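News > Press releases > Software

Amora 2 opens up the whole path from hand-held demonstration to robot motion

November 3, 2020 – Zorkileck today releases Amora 2, the second major version of its software for teaching robot arms by demonstration. The new version takes recordings made with hand-held grippers, works out where each gripper was at every moment, and turns the result into motion that an arm can follow.

The biggest change is in the tracker. Amora 2 reads the square markers on both sides of the wrist block together, so when one turns away from the camera the other can carry the estimate until it comes back. The old version dropped the track and started again, and users had to stitch the pieces together by hand. We are very glad to see the back of that!
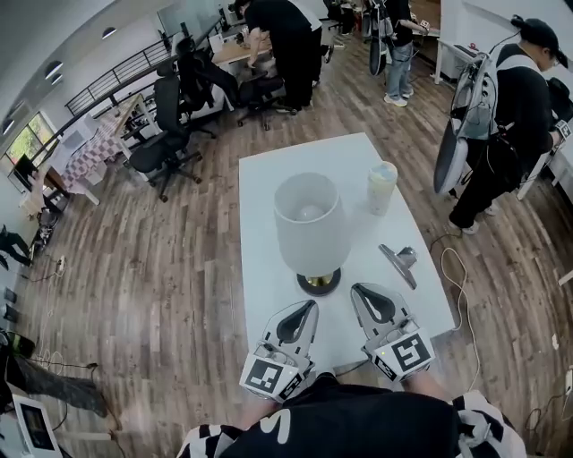 Two hand-held grippers with square wrist markers, at a table with a lamp.

The planner has been rewritten too. It now checks a full two-handed recording against the reach of the target arms before anything moves, and marks the stretches that would bring the elbows too close together. Users can slow those parts down, smooth them or cut them out, and the rest of the recording stays as it was.

"We tested the tracker on 1168 recordings in September, and I kept going back to watch the replays," said Roel Declercq, who leads the perception work on Amora. "Wrists turn a lot more than you think when people pick things up – far more than our first model allowed for. Now the replay follows them, and it's a joy to see."

Van Loon has been running the beta in its assembly workshop and helped to shape the new replay window, where both hands can be stepped through side by side. Export to the Clillulitz controller is included, with five arm profiles ready to use.

Amora 2 runs on Linux and is free to existing licence holders. Projects saved in the first version open directly, though marker layouts need to be calibrated once more before new recordings are made. The release notes and a sample project are in the download area.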